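Nalley Street Kitchens
@nalleystkitchens
1 April 2026

A thread on grout, which is now my personality. I started regrouting the laundry in November and I'm told this is the date on which one is allowed to admit to being a fool. 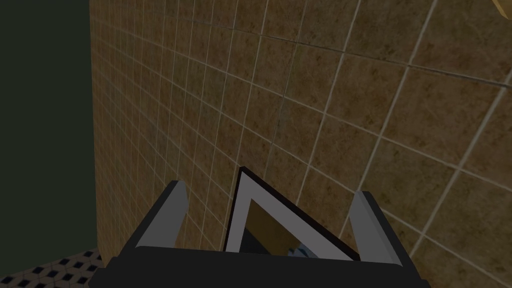 2/ The bloke at the hardware shop asked what colour I wanted. I said grout colour. He handed me a chart with 40 of them. There is one called Oatmeal and one called Porridge and he would not be drawn on the difference.

3/ I bought Porridge. It dried Oatmeal.

4/ For the record, the old stuff came out with a hand rake, a little serrated thing like a toothbrush with a grudge. You do a line, you feel marvellous, you look up and see the rest of the wall. I went and had a cup of tea that lasted until after Christmas.

5/ Several of you said get an oscillating tool. I got a Skitix. It is very fast and very loud and it will go through grout, and then through the edge of the tile, and then, if you are thinking about lunch, into the plasterboard.

6/ Price of the Skitix: $105. Price of four replacement tiles: you can't have four replacement tiles, they were discontinued when the range was bought out by Geagea. You can have something in a similar spirit.

7/ I put the similar spirit behind the washing machine. If you buy this house, please don't move the washing machine.

8/ Mixing. The bag says peanut butter consistency. It doesn't say which peanut butter. Mine was the natural kind, with the oil on top, and it slumped down the wall while I stood there holding a float and saying "no, no, no" in a calm voice.

9/ The second batch set in the bucket while I was reading about the first batch.

10/ Someone asked about sealing. The Vosari tin says it covers up to 1000 tiles. My laundry is the size of a generous cupboard and I used the lot. I suspect the dog is now partly waterproof.

11/ Things I'd tell myself in November: work in small patches. Wipe on the diagonal. Rinse the sponge more than you think. Change the water before it becomes a second, thinner grout.

12/ Also wear the knee pads. I know how they look. I have been going down stairs sideways for a fortnight.

13/ A tiler came by to quote on the bathroom and ran his thumb along one of my joints for quite a while. Then he asked if the previous owners had done it. I said yes.

14/ His quote was $3000. I've booked him in.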